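Haris Usmani has been fixing and reselling small household goods for most of his adult life, and for the past few years he has also been writing about how people store things. His newsletter, Groster, goes out to about 500 readers, most of whom found it through a friend. We talked in February in the back room of his shop in Drinport, with the heater on and the front door propped open for a delivery.

He started with his grandmother's kitchen, which he says had one drawer and no cupboards.

"Everything she used was out where she could reach it," he said. "If it got put away, it meant she was done with it for the season. I thought every kitchen was like that until I was nine or ten."
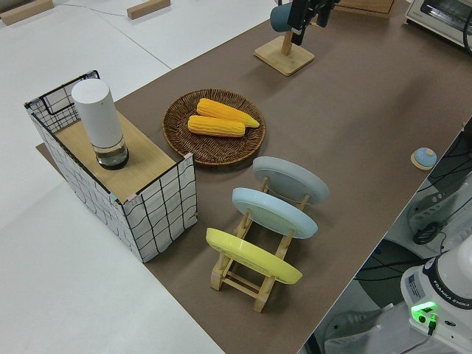 He moved to Drinport at 41, after his old landlord sold the building. The apartment he found on Dillar Street was smaller than the last one, and he gave away a lot before the move. He regrets a few of those decisions, mainly a bread knife and a set of baking pans.

"I kept the wrong things. I kept a fondue pot – I had used it one time. I gave away the pans and bought the same pans again in the spring."

That was the start of the newsletter. The first issue was a list of everything he had bought twice.

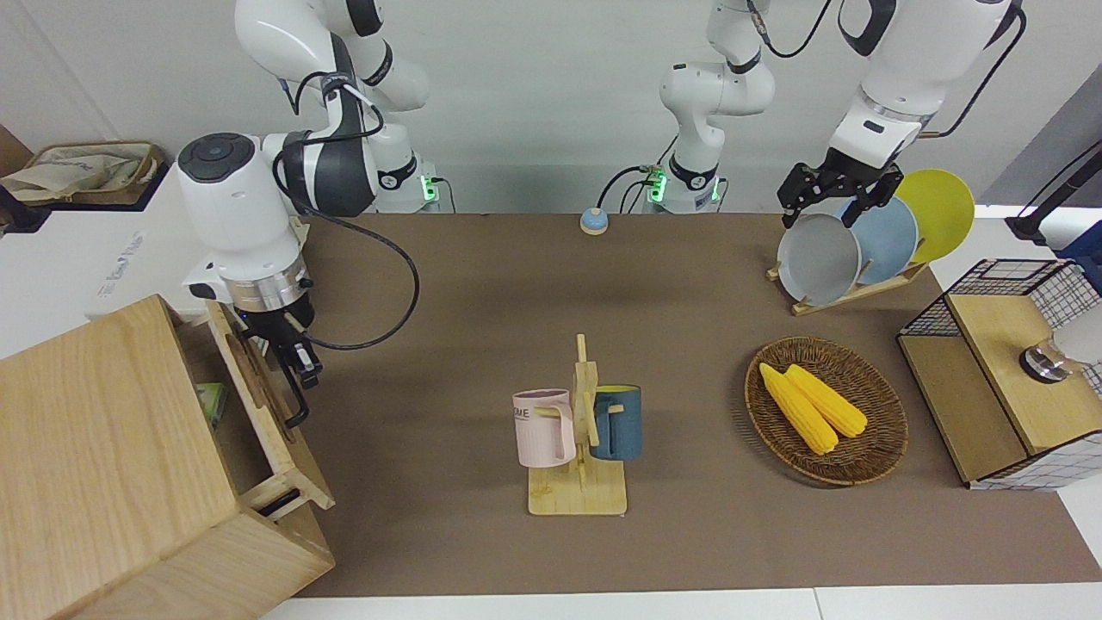 A wooden cabinet with its drawer open toward a brown mat.

I asked what readers write to him about. Drawers, he said, and after that, lids.

"People want me to tell them which box to buy. I don't know which box. I tell them to wait a month and see what ends up on the counter. Whatever is still there after a month lives on the counter, so make room for it."

He doesn't like the before-and-after style of home writing and has turned down a column because of it. His own kitchen, he told me, has a shelf he has been meaning to put up since last summer. 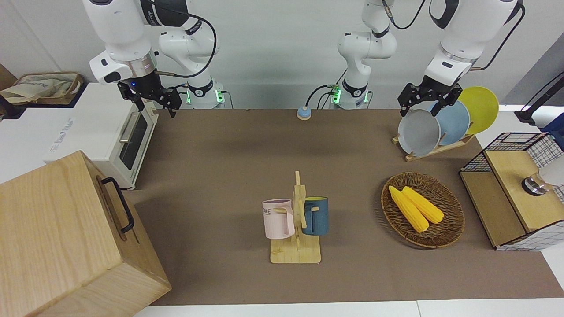
His mother, who is 91, reads every issue and calls him with corrections. She disagreed with him for weeks over whether plates should be dried with a towel. "She says a rack is for people who are not finished with the job," he said. "I printed that. I got more mail about it than anything else I've done."

He still dries his dishes on a rack. She still dries his when she visits.

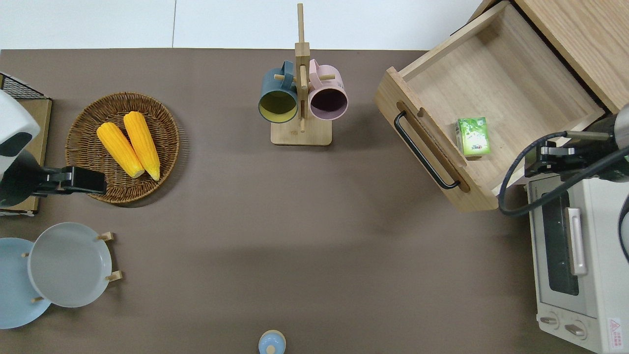 DRINPORT, February

The shop opens at 2 in the afternoon, and by then there were people at the door. Usmani sold a colander and a lamp while we finished talking, and wrapped both in newspaper. He is working on a longer piece about hand-me-downs, which he expects to send out in parts.

"I have the first part written," he said. "The second one I have to ask my mother about."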